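Visit notes, June 2024
Written up by Xinyi Su for the supper club newsletter

Four of us went to see the Tastton noodle works and stayed for the lunch that comes with the tour. Hongjun Zheng had arranged it by phone in December, and the place had been booked solid until now. The tour takes visitors through the flour store, the mixing room and the drying rooms, and ends with a meal.

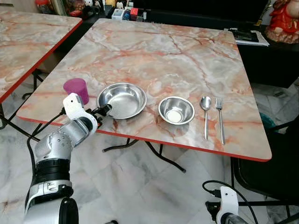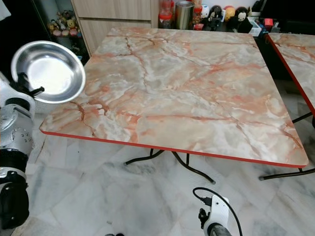

Square tables with a marble pattern and a red edge.

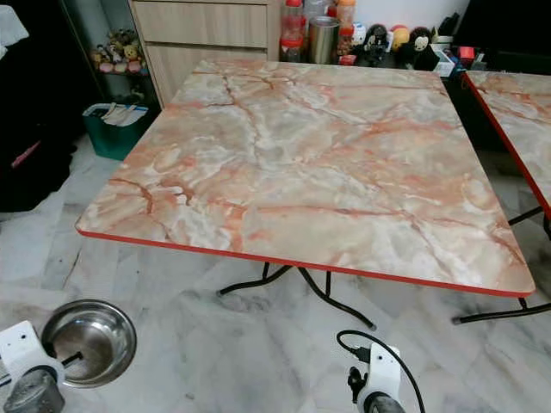
**Does the works still dry its noodles without heaters?**

For most of the year it does. The drying rooms have louvers on two sides and the staff open and close them by hand. Heaters are used only in wet weather, and the noodles dried that way are sold under a separate label, Mindum, at a lower price.

## Getting there

Take the county road out of Xia and turn left after the grain elevator. The sign for the works is small and faces the other way, so we drove past it and had to turn around at the feed store. Parking is on gravel behind the main building. The office is up a short flight of steps, and there is a ramp at the side that you have to ask for, as the gate is kept locked.

## The flour store

Baoshan Li showed us around. He has worked there for 60 seasons by his own reckoning, counting two to the year, and started in the flour store hauling sacks. The flour now comes in by truck and is blown into bins through a pipe. Sacks are still used for the buckwheat, which comes from a smaller mill called Niner and is ordered a little at a time because it goes stale faster.

We were asked to take off watches and rings before going in. Hairnets are handed out at the door.

## Mixing and rolling

The mixing room is loud and we could not hear much of the talk. What I did get was that the dough is mostly dry when it leaves the mixer, closer to wet crumbs than to bread dough. It rests under a cloth and then goes through 7 sets of rollers, each one set tighter than the one before. The salt is changed with the weather. There is a chart on the wall for this, but Baoshan Li said the person running the mixer goes by feel and fills in the chart afterward.

Zeyu Liang asked whether any egg goes in. None does. Eggs would mean a separate line and a separate inspection, and the owners looked into it once and dropped it.

## The drying rooms

These were the best part of the visit. The noodles hang over rods in long curtains, and the air smells like raw flour and a little like hay. A full room holds 800 rods. They are moved twice, first near the louvers and then toward the back, where the air is slower. If the outside dries too fast, the noodles crack inside and fall to pieces in the pot. Broken ends are swept up and sold to a pig farmer.

Cutting is done by machine, and packing is done by hand. We watched the wrapping for a while. Each bundle gets a paper band and a twist, and the packers do it without looking down.

## Lunch

Lunch was plain wheat noodles in broth, then the buckwheat ones cold with a dipping sauce. I liked the cold ones better. The broth was too salty for me, though Xinyi Ding had a second helping. Pickled radish came on the side, and there was barley tea.

## Buying noodles

The shop is next to the office and takes cash only. The wide noodles were sold out. The buckwheat bundles should be used within the season, and the plain ones keep much longer in a dry cupboard. Boil the plain ones in more water than you think you need and rinse them well, as they carry a lot of salt.

The next open tours are in December. Hongjun Zheng has the phone number and will take names.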